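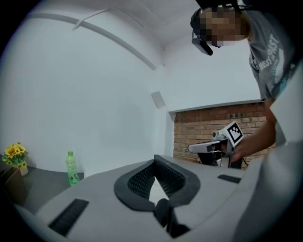 *Head down over the session at Delska in Ivutby, in a grey T-shirt with white lettering.*

**Ivutby, Jun 1, 2020.** The ground-floor room at Delska is back in use as a sorting and packing room for small pouches, after a winter in which it served mostly as storage. The work has moved down from the upper floor, where it had been done in a corridor between two offices.

The pouches are used by the Veva lending scheme, which lets households in Ivutby borrow small items such as reading lamps, measuring tapes, sewing sets and bicycle tools. Each loan goes out in its own pouch, with a slip inside listing the contents. When a loan comes back, the pouch is checked, emptied, refilled and put on the shelf again.

Veva has 296 pouches on its books. Most are black and long in shape, a pattern chosen when the scheme started and kept ever since. A few older ones in other colours are still going round and will be used until they wear out. The scheme does not plan to buy more this year.

Moving downstairs has given the people doing the checking more table space. In the corridor there was only a narrow shelf to work on, and finished pouches had to be carried away before the next lot could be started. The ground-floor room now has tables set edge to edge. Returned pouches are put down on the darker surface and moved across to the white one once they have been looked over. Small dark things such as needles, screws and loose thread are easier to spot on white, and anything that falls out of a pouch is less likely to be missed. 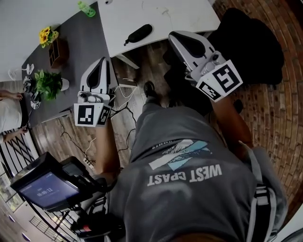

*A black pouch near the front edge of the white table, which meets the dark grey one.*

The most common repair is to the cord. Cords fray or pull out at the end, and a pouch with a bad one is set aside in a tray and dealt with at the end of the session. Krishnan, the repair shop on the corner, replaces the cords for Veva and returns the pouches within the week. The shop took in about 50 for repair last year, most of them in December, when lending is at its heaviest.

Zips are a smaller problem. If a zip sticks it is rubbed with candle wax, and if that does not help the pouch goes to Krishnan with the others. Torn linings are patched by hand upstairs, where the sewing machine has stayed.

Contents lists are also being changed. The old slips were handwritten and some had become hard to read, so borrowers could not always tell whether an item was missing or had never been there. New printed slips are going in as each pouch comes back. They carry the name of the set, what it contains and the shelf it belongs on. Handwritten slips remain valid until they have been replaced, and borrowers do not need to bring a loan back early to get a new one.

The wood floor in the room has been left as it was. Delska had looked at putting down a covering, but decided to spend the money on shelves along the back wall instead. These are due to be fitted over the summer. Until then, checked pouches are kept in crates by set, with sewing sets and tools nearest the door as they are borrowed most often.

Returns can be left at the Delska front desk during normal opening hours. Borrowers are asked to leave the pouch closed, with the slip inside, and to say at the desk if anything is broken or has gone missing. There is no charge for ordinary wear. Lost pouches cost 2 euros to replace, which is the same as last year.

Loans are for two weeks and can be renewed once at the desk or by telephone, unless another household is waiting for the same set. The full list of sets is pinned up inside the entrance.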